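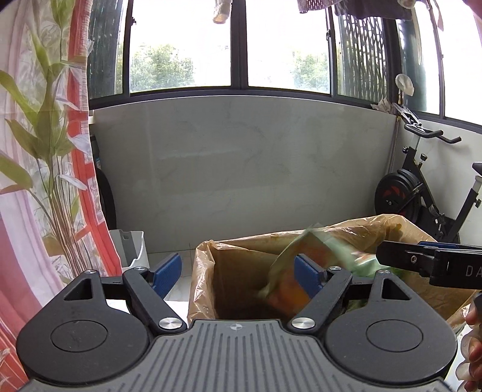
Green and orange packaging on its way into a lined bin.

Owusu launches Empty Packet Month, a household challenge for people who are fed up with crinkly rubbish

April. For immediate release

Hello, I'm Bronwyn Rewi, and I look after the community side of things at Owusu, the refill shop with the yellow door and the terrible parking. I've been asked to write our press release this year after the last one came out sounding like a bank, so please bear with me while I get to the news.

The news is that Empty Packet Month is back, it's bigger, and you can join in from your own kitchen! For the whole of the month we're asking households to keep an eye on the soft packaging they throw out (crisp packets, biscuit wrappers, pasta bags, the film off the top of the mince, all of that) and to try swapping three things they'd normally buy in a packet for something loose, refilled or homemade. Just the three. You choose which ones, and you can change your mind halfway through if it turns out your children won't eat the loose cereal. Mine wouldn't.

Last year we had 113 households take part, which was lovely, and a bit of a shock, as I'd only printed enough tally sheets for the people I knew by name. Between them they sent in a total of 2,015 packets' worth of tally marks, all added up by Cameron Ruawai at our back counter over two very long evenings with a calculator that kept going to sleep. Some of you write your fives in a way I can only call creative. Cameron would like it known that he's bought a better calculator.

What did we learn? Mostly that snacks are the big one. I'd have bet good money on frozen veg, but page after page came back with biscuits, crackers and crisps at the top, and then a great long tail of things like yeast sachets and the little bags that screws come in. Pet food was up there too. One family of five had nearly nothing in the bin but cat treats, and they've since moved to buying them by the scoop (the cat has opinions about this, I'm told, but is coping).

How it works

You pick up a tally sheet from the shop, or ask us to post you one, and you stick it on the wall by the bin. Every time a packet goes in, somebody makes a mark. It helps to hang a pencil on a bit of string next to it, as otherwise the pencil leaves the room and you'll be guessing by Wednesday.

For the first week you don't change anything at all. Shop the way you always shop and mark it all down, and please don't tidy yourselves up for us! I did that the first time round and ended up with a very virtuous first week and a second week that looked like a children's party. After that you pick your three swaps and carry on marking until the end of the month. Then the sheet comes back to us, names optional, stains expected.

If you have a shared bin, in a flat or a workplace, you can enter as one household. The staffroom at Lelline, the fabric place two doors down, did it this way last year and got quite competitive with themselves. Mirjana Shehu, who runs the cutting table there, told me: "We thought we were being so good, and then we wrote it all down and it was muesli bars from top to bottom. I now bake a tray on Sunday and everybody pretends they prefer it."

I've had the muesli slice. Nobody needs to pretend, it's gorgeous, and she's let us have the recipe for the back of this year's sheet. 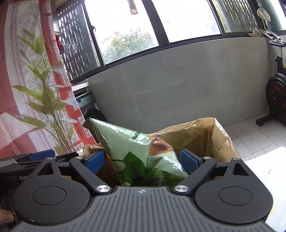

What's new this year

Quite a lot, as it happens. The biggest change is the swap table, which will be set up just inside the door all month. You bring in clean jars and tubs you don't want and take home ones you do. Lids must match, please. I can't tell you how much of my life has gone on lids.

We've also put in new dispensers for the things people asked for on last year's sheets, so you'll now find pretzels, rice crackers, two kinds of pasta and proper porridge oats along the left-hand wall. Our neighbours at Brolura are helping out by offering their ground coffee straight into your own tin, and they've promised not to be sniffy if it's an old biscuit tin.

And there's a talk! Ataahua Fairweather is coming in to chat about what to do with the packets you can't avoid, from checking what your local collection will take to how to rinse and flatten things so they don't take over the cupboard. She's very practical and doesn't tell anyone off. It starts at 7pm in the shop and there'll be tea, but please bring a mug, as we own a total of six and one has no handle. The talk is free. Ring us for the date, as we're still juggling it around the school holidays.

A word from the boss

Tipene Stubbs, who started Owusu with one set of scales and a lot of lentils, has this to say: "People come in thinking they've got to change their whole kitchen, and they get worn out before they've started. I'd much sooner someone did three small things and was still doing them at Christmas. If all you manage is filling your own bag with rice, come and fill your bag with rice."

He also wanted me to mention that the lentils are very good at the moment. He always wants me to mention the lentils.

Joining in

Tally sheets are on the counter now, and you can start on any Monday during the month. There's no fee and no prize for the lowest number, though we do put every returned sheet into a draw for a basket of shop goodies, and this year Dustus have kindly added a set of their cleaning cloths.

For press enquiries, photos, recipe permission or a chat about lids, please ask for Bronwyn at the shop. I'm in every day except Monday, and I do ring people back, though it may be after closing when the scales have been wiped down.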